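Preguntas frecuentes sobre el brazo del taller Mornico

Actualizado el 2025-09-02. Mantiene esta página Zdenka Shehu.

¿Qué es Pliko?
Es el nombre que le pusimos al proyecto: un brazo industrial de segunda mano, montado en nuestro taller compartido, que practica cómo sacar objetos pequeños de una caja. Lo hacemos entre varios socios, en ratos libres.

¿De dónde salió el brazo?
Lo compramos usado a Kolář, una empresa que renovaba maquinaria. Pagamos 2000 euros con la controladora incluida. El transporte fue aparte.

¿Cuánto llevan gastado en lo demás?
Otros 600 euros, casi todo en cables, fuente de alimentación y parada de emergencia. La caja y los objetos no costaron nada.

¿Por qué una caja de cartón?
Se cambia en un momento y, si el brazo la golpea, se estropea el cartón y no el brazo. Probamos antes con una cubeta de plástico rígido y tuvimos que parar demasiadas veces. Las solapas se sujetan con pinzas de resorte.
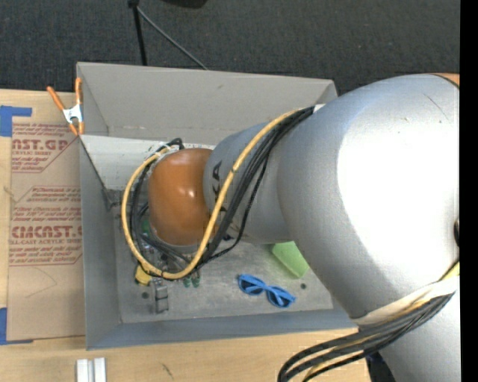 El brazo sobre la caja de pruebas, con unas gafas de juguete azules y otros objetos pequeños en el fondo.

¿Qué objetos usan?
Cosas ligeras y de formas distintas: juguetes de plástico, bloques blandos, piezas sueltas. No usamos vidrio ni nada con filo. Si quieres donar alguno, que quepa en la palma de la mano.

¿No se enganchan los cables?
Puede pasar. Dejamos holgura para que la muñeca gire sin tirar de los conectores, y esa holgura hay que vigilarla. Antes de cada sesión se mueve el brazo a mano, despacio, por todo el recorrido – si un cable roza la caja, se vuelve a sujetar.

¿Qué programa lo controla?
Wulix, un programa propio que corre en un ordenador viejo del taller. Guarda cada intento con su resultado. Llevamos más de 600 intentos registrados, aunque los primeros son poco útiles porque cambiábamos la posición de la caja sin anotarla.

¿Puedo usarlo?
Sí, si eres socio y has hecho la sesión de seguridad. Las reservas se piden con 24 horas de antelación en la hoja de la entrada. Siempre tiene que haber dos personas, una de ellas junto a la parada de emergencia.

¿Se puede meter la mano en la caja para recolocar algo?
Solo con los motores desactivados. Una pausa en el programa no basta.

¿Van a publicar el código?
En octubre, si terminamos la documentación. De momento lo pasamos a quien lo pide en el taller.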